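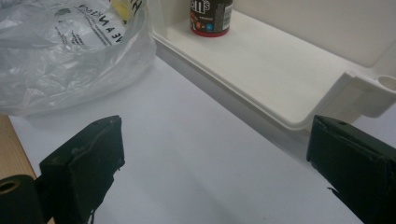
How can a robot learn to put the shopping away? First, a person shows it. The Estum kit from Idby is a hand tool with 2 black fingers, and you hold it yourself. You close the fingers on a thing, lift it and put it in its place. A small camera on the tool records every move.

One try is not enough for a robot. Idby asks for over 400 tries for each new job! A tube of sweets needs a firm hold, but a thin plastic bag is soft and changes its shape all the time.

The kit is for children from 6 years, together with an adult. Keep your own fingers away from the black ones.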